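드레카다(Drekada) 손목 카메라 키트 사용기: 혼합 피킹 셀 설치와 유지보수

분류: 자동화 장비 / 비전
사용 기간: 7개월
구입처: Pasex

물류센터 혼합 피킹 셀에 드레카다 손목 카메라 키트를 달아 쓴 지 7개월이 됐다. 원래는 상부 고정 카메라 한 대로 운영하던 셀이다. 상자 안쪽 모서리에 붙은 물건을 자꾸 놓쳐서 손목 쪽에 카메라를 하나 더 달기로 했다. 로봇 본체와 제어기는 그대로 두었고, 그리퍼는 Janevski 두 손가락형을 계속 쓴다. 여기서는 키트의 설치, 보정, 청소, 고장 대응만 적는다. 피킹 소프트웨어 평가는 따로 해야 할 만큼 내용이 많아서 뺐다.

구성품

카메라 본체, 알루미늄 브래킷, 플랜지 중간판, 링 조명, 케이블 한 가닥, 보정판이 들어 있다. 볼트는 규격별로 봉투에 나뉘어 있다. 육각 렌치는 없다. 설명서는 영문이고 도면 치수는 정확한 편이다. 다만 케이블 고정 클립 위치를 표시한 그림이 구형 브래킷 기준으로 되어 있어서 처음에 한 번 헷갈렸다. Pasex에 메일을 보냈더니 다음 날 수정된 도면을 받을 수 있었다.

설치

기계적인 조립은 오전에 끝났다. 플랜지와 그리퍼 사이에 중간판을 넣고, 중간판 옆면에 브래킷을 세우는 방식이다. 그리퍼를 한 번 떼어야 하니 공구 좌표(TCP)는 다시 잡아야 한다. 중간판 두께만큼 값을 더해서 넘기려다가 손끝이 조금 틀어진 것을 보고 처음부터 다시 측정했다. 페이로드 값도 같이 고쳐야 한다. 이걸 빼먹으면 충돌 감지가 예민해져서 빈 공간에서 멈춘다.

시간이 더 든 쪽은 케이블이다. 기본 케이블은 손목 마지막 축이 크게 돌 때 브래킷 모서리에 닿는다. 우리는 5축과 6축 사이에 여유를 조금 더 주고 모서리에 보호 튜브를 씌웠다. 설치를 도와준 Costel Popescu 씨는 티칭 펜던트로 각 축을 끝까지 돌려 보면서 케이블이 당겨지는 자세를 찾고, 그 자세를 프로그램에서 아예 막아 두었다. 번거로워도 이 순서를 권한다.

카메라 기준 높이는 작업대 위 700mm로 잡았다. 이 위치에서 상자 전체를 한 번 찍고, 집을 후보가 정해지면 내려가면서 한 번 더 찍는다. 고정 카메라는 그대로 두고 바닥에서 잰 작업대 높이 926mm만 두 카메라 설정에 똑같이 넣었다. 이 값이 서로 다르면 접근 높이가 어긋난다.

손-눈 보정

보정판을 작업대에 고정하고 로봇 자세를 바꿔 가며 찍는 일반적인 방식이다. 마법사 화면이 자세를 추천해 주지만 대부분 보정판 정면에 몰려 있다. 추천 자세만으로 보정하면 상자 중앙은 잘 맞고 가장자리가 벗어난다. 기울인 자세를 손으로 몇 개 추가하니 가장자리도 맞았다.

보정 결과는 숫자 하나로 나온다. 그 숫자만 믿지 말고 뾰족한 핀을 그리퍼에 물려 보정판 교차점을 직접 찍어 보는 것이 좋다. 우리 셀에서는 결과 화면이 녹색인데도 한쪽 구석이 어긋난 적이 있었다. 보정판을 고정한 테이프가 들려 있었다.
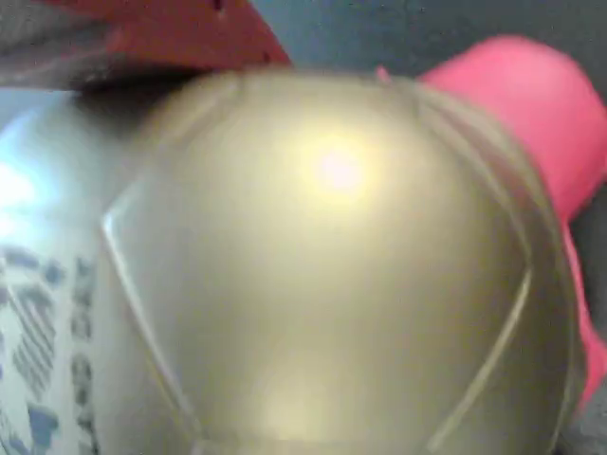 조명은 기본값이 너무 밝다. 무광 종이 상자만 다루는 라인이라면 괜찮겠지만, 우리처럼 광택 있는 곡면이 섞이면 깊이 값이 비어 버린다. 링 조명을 절반 아래로 낮추고 노출 시간을 늘렸더니 나아졌다. 대신 로봇이 완전히 멈춘 뒤에 찍어야 한다. 이동 명령이 끝났다는 신호와 실제로 진동이 가라앉는 시점이 다르므로 촬영 전에 대기 시간을 넣었다. 사이클은 그만큼 길어졌다.

초점은 수동 고정식이다. 기준 높이에 맞추면 하강 후 근접 촬영에서는 흐려진다. 중간쯤에 맞추는 타협안도 써 봤는데 양쪽 다 애매했다. 지금은 기준 높이에 초점을 맞추고, 근접 영상은 물체 윤곽과 손가락 사이 간격을 확인하는 용도로만 쓴다. 근접 영상에서 글자나 바코드를 읽을 생각이라면 이 키트는 맞지 않는다.

물건이 빽빽하게 붙어 있으면 두 개를 하나로 인식하는 일이 생긴다. 카메라만의 문제는 아니다. 그리퍼 손가락을 얇은 것으로 바꾸고, 후보 점수가 낮으면 손목을 돌려 다른 각도에서 다시 찍도록 했다. 손목 카메라를 달고 나서 가장 덕을 본 부분이 이 재촬영이다. 고정 카메라만 있을 때는 같은 각도의 사진을 다시 찍는 것 말고 할 수 있는 게 없었다.

일상 점검

교대 시작 때 하는 일은 이렇다.

렌즈 덮개를 마른 극세사 천으로 닦는다. 알코올은 덮개 코팅에 얼룩을 남겨서 쓰지 않는다.
브래킷 볼트에 그어 둔 표시선이 어긋나지 않았는지 본다.
기준 위치로 보내 고정 마커를 찍고 저장된 좌표와 비교한다.
케이블 보호 튜브가 밀려 올라갔으면 제자리로 내린다.

청소와 볼트 확인은 로봇을 정지시키고 잠금 장치를 건 상태에서 한다. 마커 비교는 짧은 프로그램으로 만들어 버튼에 묶어 두었다. 차이가 허용값을 넘으면 생산을 시작하지 않고 보정부터 다시 한다. 종이 먼지가 많은 자리라 덮개는 하루만 걸러도 뿌옇게 된다.

고장과 수리

8월에 영상이 끊기는 증상이 있었다. 로봇이 왼쪽 상자로 넘어갈 때만 끊겼고 정지 상태에서는 멀쩡했다. 네트워크 스위치를 바꿔 봐도 그대로였다. 원인은 카메라 쪽 커넥터였다. 나사 잠금이 반 바퀴쯤 풀려 있었고 핀 하나가 휘어 있었다. 워터셤(Waltusham) 지점에서 같은 키트를 관리하는 Gorazd Mujić 씨에게 물으니 그쪽도 커넥터 바로 뒤에서 케이블이 꺾이는 것이 문제였다고 한다. 예비 케이블로 교체하고 커넥터 뒤에 고정점을 하나 추가했다. 그 뒤로 같은 증상은 없다.

케이블은 따로 살 수 있는데 배송에 5일이 걸렸다. 예비품 한 가닥은 처음부터 같이 주문하는 게 낫다. 렌즈 덮개도 소모품으로 봐야 한다. 우리는 한 번 교체했고, 나사 네 개만 풀면 되어서 카메라를 떼지 않고 작업했다. 교체한 뒤 마커 비교 값도 변하지 않았다.

좋았던 점

브래킷이 단단하다. 그리퍼가 상자 벽에 부딪힌 뒤에도 보정값이 유지됐다.
덮개와 케이블을 현장에서 교체할 수 있다.
보정 파일을 내보내고 되돌릴 수 있어서 제어기를 초기화한 뒤 복구가 쉬웠다.

아쉬운 점

초점이 고정식이다.
기본 케이블이 짧고 뻣뻣하다.
링 조명을 구역별로 조절할 수 없다. 한쪽 벽이 높은 상자에서는 반사를 피하기 어렵다.
설명서에 광택 물체용 노출 설정이 한 줄도 없다.

평점은 5점 만점에 4점이다. 비전 담당자가 따로 있고 매일 점검할 시간이 나는 현장이라면 살 만하다. 달아 놓고 손대지 않을 생각이라면 고정 카메라를 한 대 더 다는 편이 관리가 쉽다. 우리는 옆 셀에도 같은 키트를 넣기로 했고, 이번에는 긴 케이블과 예비 덮개를 함께 주문했다.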